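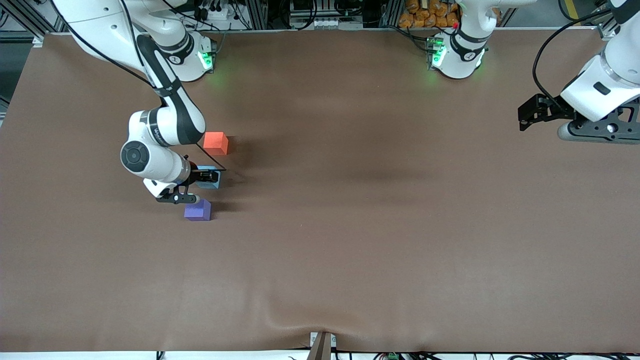
Raili Hyvönen

Über Arbeitsflächen wird zu wenig gestritten. In Ausschreibungen steht der Tisch meist mit Länge, Breite und Traglast, der Belag in einer Fußnote. Ich halte das für falsch. Wer kleine Teile greift, sortiert oder ablegt, hat es zuerst mit dem Belag zu tun und erst danach mit dem Tisch.

Eine matte braune Bahn, über die Platte gespannt, ist für Schaumstoffwürfel in Orange, Hellblau und Violett eine gute Wahl. Die Farben heben sich klar ab, die Schatten bleiben weich. Auf glänzendem Weiß konkurriert jeder Würfel mit den Reflexen der Deckenleuchten. Ein leichter Schimmer stört dagegen kaum.

Weniger überzeugt mich die Vorderkante. Wo ein Metallwinkel an der Lippe sitzt, wirft die Bahn eine kleine Falte. Viele Anwender nehmen das hin, weil vorn selten etwas abgelegt wird. Ein Schaumwürfel wiegt aber fast nichts und steht auf einer Welle schief. Die Falte gehört deshalb ins Abnahmeprotokoll - mit Lage und Höhe.

In Brullcombe haben wir 2 Beläge verglichen, bei einer Bahnlänge von 1675 mm. Der teurere war glatter und verrutschte öfter. Bestellt wurde er trotzdem, nach Katalogbild. Im August wurde er ersetzt.

Mein Vorschlag ist bescheiden: Farbe, Glanzgrad und Spannung des Belags kommen in die Hauptspezifikation. Befestigungen sitzen unter der Platte oder an den Ecken, nicht in der Mitte der Vorderkante. Die Mehrkosten halte ich für vertretbar.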